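## 4. Setting Up the Kesura Glaze Line for Its First Run

Good news: if the dryer has passed its checks, the hard part is behind you! The Kesura line is a friendly machine to start up, and most crews have tile moving through it the same afternoon.

**Before you begin**

- Main air supply open, gauge steady
- Glaze tank filled above the 40 mark
- At least 100 unglazed test tiles stacked at the infeed (scrap from the press is fine)

1. Turn the main switch on the Gwynne control cabinet to **I**. The panel takes a moment to wake up.
2. Press **Line**, then **New Run**, and choose your tile size. The belt guides slide into place on their own, and they're fun to watch.
3. Enter start code 3977 and press **OK**.
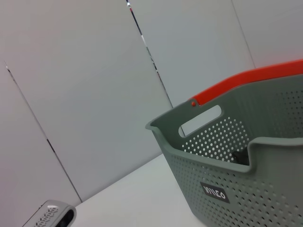
4. Open the glaze valve a quarter turn. Wait until the curtain falls in one smooth sheet from edge to edge.
5. Set the belt to speed 40 and send through five test tiles, well spaced.
6. Weigh each tile before and after glazing. You're looking for a gain of 71 grams per tile on the standard Huserlow body.
7. Too heavy? Raise the belt speed one step. Too light? Lower it one step. Run five more tiles and weigh again.

> **CAUTION:** Keep hands and sleeves clear of the belt guides whenever the panel shows green. Press **Stop** and wait for the belt to come to rest before you reach in.

> **Note:** Small bubbles in the curtain are normal on a fresh tank. Let the glaze circulate for ten minutes and they nearly always clear.

8. Once two sets in a row hit the target weight, press **Save Recipe** and give it a name your whole crew will recognize. Next time, you can load it straight from the Wadetti menu and skip steps 4 to 7. A real time saver! 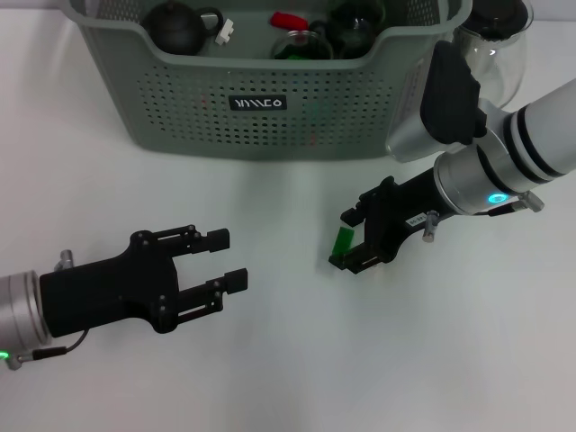

*Fig. 4-2. Gray-green basket with round holes, holding a dark teapot and a clear glass jar.*

### 4.1 Shutting down after the test

1. Close the glaze valve and let the belt run empty.
2. Press **Rinse**. The cycle stops by itself.
3. Wipe the curtain lip with a soft, damp cloth.

> **CAUTION:** Never scrape the lip with metal. Even a tiny nick leaves a stripe on every tile.

Leave the tank stirrer on overnight. Kiln loading starts in Section 5.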